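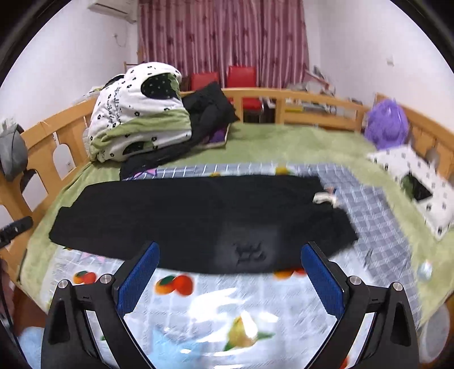
整備ノート > 手持ちグリッパ > Judura > 写真ページ

手持ちグリッパ Judura の手入れ:布をつかむ日の前と後

3月 文:Trorar 整備担当

当サイトでは、表示の設定を覚えるために Cookie を使用しています。続けてご覧になる場合は、使用に同意したものとみなします。[同意する] [設定を変更する]

はじめに

私は Trorar で、手で持って使うグリッパの整備を担当しています。日本語は私の母語ではありませんので、読みにくい文があるかもしれません。言葉の間違いに気がついた方は、問い合わせのページから教えてください。少しずつ直しています。

このページは、管理番号 381 の Judura という一台についてのページです。布の作業に使うときの準備、使っている間の確認、終わった後の手入れを、短い説明にまとめました。ほかの番号の機械でも手順はだいたい同じですが、指の開き方の癖は一台ずつ違います。381 の数値をそのまま別の機械に写さないでください。

写真の説明

開いた指と黒い服
指は左右とも少し内側に傾いています。二本の指を開いたまま、平らに置いた黒い服の手前の端に近づけたところです。

アームのねじ
アームの上の面には、銀色の丸いねじの頭が左右に四つずつ、二つずつ組になって並んでいます。整備のときに最初に見る場所です。

指先のパッド
青いパッドの表面には細かい模様があります。模様の間に入った繊維は、上から見るだけでは見つけにくいです。

下の布
服の下は、水色と白の格子の上に、オレンジ色の果物と緑の葉が散っている毛布です。つかむ布と下の布は、色が大きく違うほうが端を見つけやすいと思います。私は黒と水色の組み合わせが好きです。

準備

電池を入れる前に
まず指を手で開いて、手で閉じます。重いところがないか、指の感覚で確かめます。電源を入れてからでは、モーターの力で小さな引っかかりが隠れてしまいます。

ねじの確認
対角の順番に、工具を軽く当てます。強く締め直すことはしません。緩んでいたねじがあれば、その位置を紙に書きます。同じ場所が二回続けて緩んだときは、ねじを新しいものに替えます。

ねじの緩み止め
中強度のものを、先に一滴だけつけます。たくさんつけると、パッドの裏まで流れることがあります。一度それをして、パッドを一組だめにしました。つけた後は、次の日まで機械を使いません。

パッドの向き
Gosselin のパッドには左右の区別がありません。しかし上下の区別はあります。模様が少し粗いほうを先端に向けます。袋から出すと見分けにくいので、私は裏側に鉛筆で小さな矢印を書いてから袋を捨てます。

レンズの確認
カメラは指の上から前を見ています。広い角度のレンズですので、端に小さな汚れがあっても画面では目立ちません。布で拭く前に、息ではなく、ゴムの送風器で埃を飛ばします。

開きの原点
指を全部閉じて、Trasesico の画面で「原点を保存」を押します。次に全部開いて、もう一度保存します。閉じるときに紙を一枚はさんで、紙が軽い力で抜けない状態が正しい原点です。

開閉の試し
ゆっくり 10 回、開いて閉じます。音を聞きます。乾いた「カチ」という音が決まった位置で出るときは、歯車の間に何か入っていることが多いです。

使っている間

近づける角度
布の端には、上から押すより、少し斜めに近づけるほうがきれいに入ります。先端を下の布に強く当てると、二枚いっしょにつかんでしまいます。これは機械の故障ではありませんが、「つかみすぎる」という修理の依頼がよく来ます。

厚いところと薄いところ
服には縫い目、折り目、プリントなど、厚さの違うところがあります。縫い目の上をつかむと、指の片方だけに力がかかります。何度も続くと、パッドの片側が早く減ります。できれば縫い目から指一本の幅を離してください。

柔らかい布と硬い布
柔らかい布の後にすぐ硬い布を使うと、パッドに残った繊維が押し込まれます。順番を選べるときは、硬い布を先にしてください。選べないときは、間に一度ブラシをかけます。

動かす速さ
指を速く閉じると、布が先に逃げます。初めて使う人には、声に出して「一、二」と数える速さをお願いしています。慣れてくると皆さん速くなりますので、ときどき隣で一緒に数えます。

途中の休み
モーターの近くを触って、熱いと感じたら休みます。私たちの基準は、手の甲を当て続けられるかどうかです。温度計もありますが、使う場所へ持っていくのを忘れることが多いので、この方法に決めました。

置き方
休むときは、指を少し開いて横に置きます。指を閉じたまま長く置くと、パッドの模様に跡がつきます。柔らかい布の上に置くのはよいですが、毛の長い布の上は避けてください。リンクの間に毛が入ります。

終わった後

繊維を取る
最初に乾いた歯ブラシを使います。先端から根元へ、一つの方向に動かします。往復すると、繊維が模様の奥に入ります。黒い布の繊維は青いパッドの上でよく見えますが、白い繊維は光を横から当てないと見えません。

パッドを拭く
濃度 80 パーセントのアルコールを布に少しつけて拭きます。パッドに直接かけないでください。接着面に入ると、角から浮いてきます。浮いた角は、後で押さえても戻りません。

リンクの掃除
綿棒の先を平たくつぶして、リンクの横から入れます。奥まで入れると綿が残りますので、見えるところまでにします。油は毎回はささなくてよいです。さすときは軸に一滴で十分です。余った油は必ず拭きます。布に油がつくと、その服はもう練習に使えません。

ケーブル
持つ手の横を通るケーブルは、いつも同じところで曲がります。外側の被覆に白い線が出たら、交換の準備をします。結束バンドは強く締めないで、ケーブルが少し回る余裕を残します。

電池の外し方
電源を切ってから、画面の保存が終わるまで待って外します。急いで外すと、最後の記録が開けなくなることがあります。Trasesico の画面に小さな丸が残っている間は、まだ保存の途中です。

交換の目安

パッド
およそ 3,000 回の開閉で、左右を一緒に替えます。片方だけ新しくすると、布が新しいほうに引かれて斜めになります。古いパッドの片方がまだきれいでも、一緒に替えてください。もったいないと思いますが、私は外したきれいなほうを箱に入れて、原点合わせの練習に使っています。

貼り替えの手順
古いパッドは角からゆっくりはがします。残った接着剤は、爪か樹脂のへらで取ります。金属のへらは指の面に傷をつけますので、私の工具箱には入れていません。新しいパッドを貼ったら、指を閉じて一晩置きます。先ほど「閉じたまま置かない」と書きましたが、貼った日の夜だけは別です。

原点の取り直し
パッドを替えた後は、必ず原点を取り直します。新しいパッドは少し厚いので、前の原点のままでは閉じる力が強くなりすぎます。薄い布に線の跡がついたら、まずこれを疑ってください。

ねじ
頭の溝が少しでも丸くなったら替えます。見た目が銀色できれいでも、工具を当てたときに滑る感じがあれば、もう替える時期です。

よくある相談

指が最後まで開かない
多くの場合は、リンクに糸が巻いています。明るい場所で、指をゆっくり動かしながら探してください。糸は引っぱらないで、小さいはさみで切ってから両側に抜きます。

左右の指の高さが違う
落としたことがないか、先に聞きます。落とした後でしたら、アームの根元を見ます。落としていない場合は、パッドが浮いていることが多いです。

画面の数字と開きが合わない
原点を保存した後に電池を替えていないか、確かめてください。381 は、電池を替えると数字が少しずれることがあります。原因はまだ調べています。わかりましたら、このページに書き足します。

記録の紙

開閉の回数、緩んだねじの位置、パッドを替えた月を一枚の紙に書いて、ケースのふたの裏に入れています。パソコンの表も作りましたが、手袋のまま書ける紙のほうが続きました。紙の形式が必要な方には、問い合わせのページからお送りできます。

次の更新では、ケーブルの交換の説明を加える予定です。部品は Gosselin に注文していて、届くのを待っています。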